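ok thread. week two of teaching the arm to pick stuff by remote control. writing this on a break so excuse typos

Setup for anyone new: glove rig on me, arm on the bench, I move, it moves, everything gets logged. Software is Handport. Project is called Nina, don't ask, I didn't name it

The task is boring on purpose. Item off one side of the belt, into a bin on the other. Thats it. Boring is hard enough with fingers

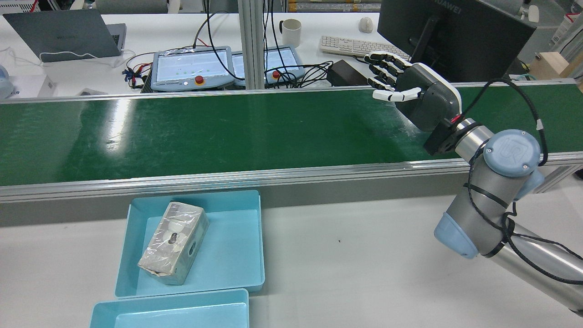 Hand over the far rail, bins on the near side.

Things I got wrong in July: went way too fast. My hand knows where it's going, the robot's copy of my hand lags a bit, so you overshoot, then you correct, and now the correction is in the demo forever. Slow down. Slower than that

Also you can't feel anything. No touch coming back on this glove. You're judging grip by eye, and plastic wrap looks the same squeezed or not squeezed

483 demos kept so far. tossed 135. Tossed = dropped it, fumbled it, or I sneezed (one time)

Clear bags are the worst. All crinkle and shine, and the wrist cam gets a face full of it. Come at it from underneath and you mostly see bag
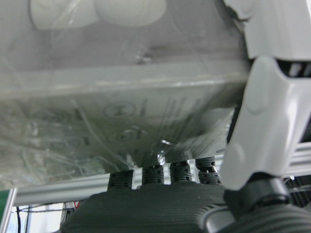 Garulard replied: why not just grab the wrist and drag it through the motion? We did kinesthetic for a simple pick and it took way fewer demos.

Fair q. Tried it first. Dragging is great for the arm, useless for fingers. I've got two hands and can't pose a thumb and four fingers while also holding up the wrist. Plus then I'm standing in every single video and the policy learns my elbow

For a plain two finger gripper yeah, drag it, you'll be done by lunch

Session rule now is 60 minutes then stop. Past that my demos get sloppy and I don't notice till playback. Wendar's guide says take breaks, I ignored it, wrist hurt for days

Other tip: vary where you start. I did 7 in a row from the exact same pose and might as well have recorded one 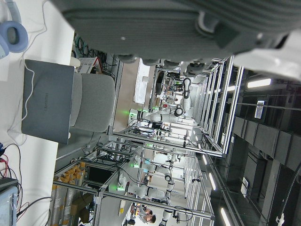

Wrist cam, tilted way over. Laptop, headphones, other arms across the room.

Yes the view swings like that whenever I roll my wrist. No you don't get used to it. I drive off the head cam and only peek at the wrist one for the last inch or so

Next up is mixed items, soft and boxy in the same run. Will post the failures too. ok break over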